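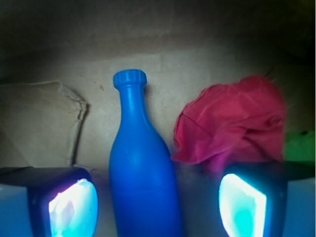 How often should the packing bench at the Skistby shop be checked?

Once a month, and again after any spill or breakage. The monthly check takes over 14 minutes if the stock shelf is full, so do it before the shop opens.

PACKING BENCH AND BOTTLE CHECK
Shboul site, Skistby shop, ground floor
Sheet for November. Write OK, FAULT or N/A, then a comment. A tick by itself doesn't tell the next person anything.

1. Bench top clean and dry
OK. Wiped down before opening. Old label glue near the wall end came off with warm water.

2. Bench stable, no rocking
FAULT. Front leg still short after the floor was patched. Folded card under it for now. The building dates from 1909 and the floor has never been level, so a proper adjustable foot is needed. Ordered from Wisura.

3. Bottles free from cracks, dents and sharp edges
OK. Run a thumb round the collar as well as looking. One from the last Kistine delivery had a rough ridge and has been put aside for return.

4. Caps fully down and not cross-threaded
OK after correction. Two were sitting at an angle and were taken off and done again. A cap that needs force is on the wrong thread.

5. Coloured bottles labelled with contents
FAULT. You can't see the level or the contents through the blue ones, so the label is all there is to go on. Three on the lower shelf had none. Labels written and stuck on the same morning.

6. Filled bottles stored upright
OK.

7. Paper bags dry and sound
OK, with a comment. Check the bottom folds first, as this is where a bag gives way. Bags from the damp end of the cupboard felt soft and went in the recycling.

8. Bags opened out fully before filling
OK. Turn the top outwards so that the mouth stays open and put a hand inside to press the base flat.

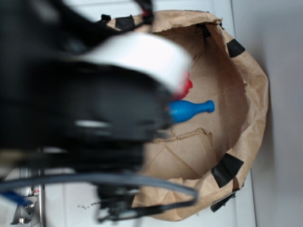 Bottles go in base first and are let down to the bottom, never dropped the last few inches. With more than one in a bag, put a sheet of paper between them. The top is rolled up again once the bag is full and should not be used as a handle.

9. Weight of packed bags
OK. Limit is 5 kg. The scale reads slightly heavy, which is on the safe side, but it should be reset before the next check.

10. Leads and cables clear of the walkway
OK. Nothing across the route to the back door.

11. Lighting over the bench
OK. One tube slow to start. Replace if it gets worse.

12. Spill kit complete
FAULT. Gloves down to one pair, minimum is four. Absorbent pads fine. Gloves added to the Wisura order.

13. Broken glass bin
OK. Half full. Lid closes.

STILL OPEN
Item 2, adjustable foot, waiting for delivery.
Item 12, gloves, waiting for delivery.
Item 9, scale to be reset.

Last month's sheet had 8 comments and the cupboard damp was on it then too. Move the bags to the upper shelf until the pipe behind has been looked at. Completed sheets go in the green folder by the till, newest at the front.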